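Gripper comparison – progress to 21 July 2019

Hello Griet,

You asked for something shorter than the January report, so I'll skip the background and get on with it.

The big news is that we've dropped the Tremblay fingers. I know I was very keen on them (sorry!), but they kept letting go of anything with a lumpy surface, and by the end of the second week I was spending more time resetting the bin than recording. The Gevard ones are slower to close and a bit heavy on the wrist, but they hold on. We've now logged 2248 grasps across both sets, and I've stopped the Tremblay runs at that point so we don't burn through any more of the Gratton money on them.

What took longest was getting both hands to work together. With one gripper everybody is fine within a few minutes. Give them 2 and they forget the left one exists – it just hovers there while the right does all the work. We've rewritten the task cards so that each one needs a handover partway through, and that has helped a lot, though I'd still like to try a lighter handle for the left.

Objects: 33 in the set now, 12 of them soft. I'd like to keep adding soft ones because that's where the two finger designs really pull apart. The foam pieces are lovely for this, they squash just enough to show up a bad grip straight away.

The cables are still a nuisance. They drag on the forearm when you reach across to the far side of the bin, and I think that's spoiling some of our timings. Prornbridge have quoted for a softer cable and I'd like to go ahead if there's room in the budget.

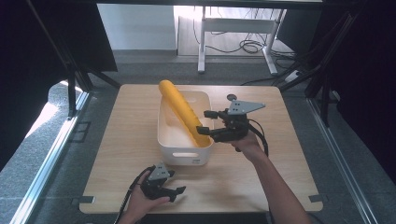
Nathalie Van Rooij wrote back after reading my draft: I'd hold off on the cable order until you've tried running it over the shoulder, we got rid of most of the drag that way and it cost us a bit of tape. Do go for the lighter handle though.

So I'll try the tape first and let you know. Could you tell me whether the handle can come out of the parts budget, or does it need its own request? I can send the quote over whenever suits you.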